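4.3 Setting the Backwash Cycle

The Fehr 413 softener leaves the factory with a default backwash time of 10 minutes. Change this value only after the hardness test in section 4.1 is complete and the result is written on the inside of the control cover.

1. Close the bypass valve and wait for the flow indicator to stop.

2. Press and hold SET until the display shows BW. Release the button.

3. Use the arrow keys to enter the backwash time in minutes. The display accepts whole numbers only.

4. Press SET once to store the value. The display returns to the time of day.

Note: If no key is pressed during step 3, the controller drops the change and keeps the previous value.

Caution: Do not unplug the controller while BW is flashing. The valve motor may stop between positions, and water will run to the drain until power is restored.
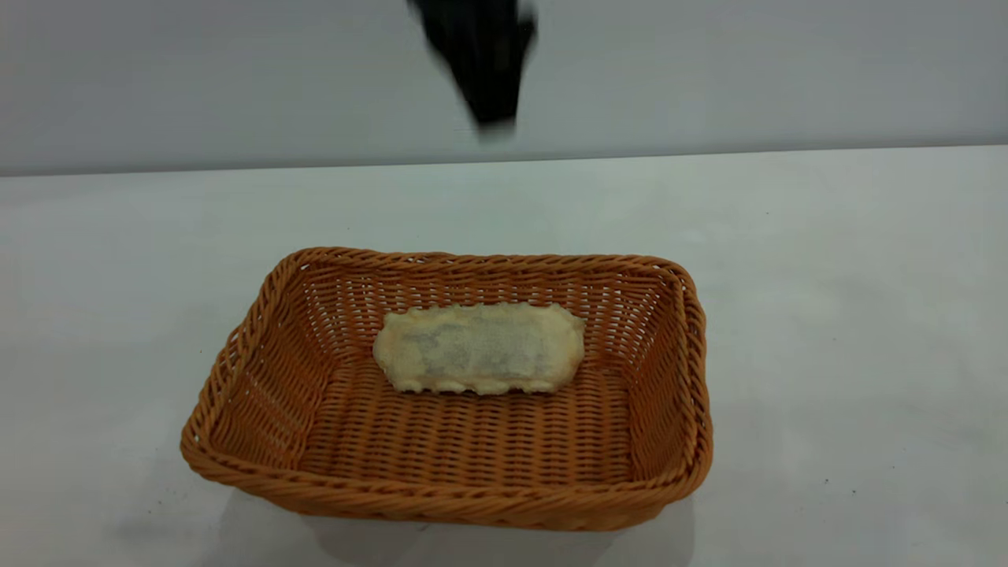
5. Open the bypass valve a quarter turn. Let the tank fill slowly - a fast fill lifts the resin bed and pushes beads into the upper basket.

6. When the sound of air in the line stops, open the valve fully.

7. Start a manual cycle by pressing REGEN twice. Check the drain line for leaks at both clamps while the cycle runs.

Units with the Condis valve head have a separate meter setting. Enter the capacity in gallons between regenerations as printed on the tank label. For the standard tank this is 2,384. For the compact tank it is 700. Leading zeros are not needed.

Note: After a power failure the controller keeps its capacity and backwash values, but the clock must be set again (section 3.2). Regeneration starts at 2:00 a.m. by default.

If the display shows E4 after step 7, the valve did not reach its home position. Close the bypass valve, unplug the controller for one minute, and repeat from step 5. If E4 returns, see section 7.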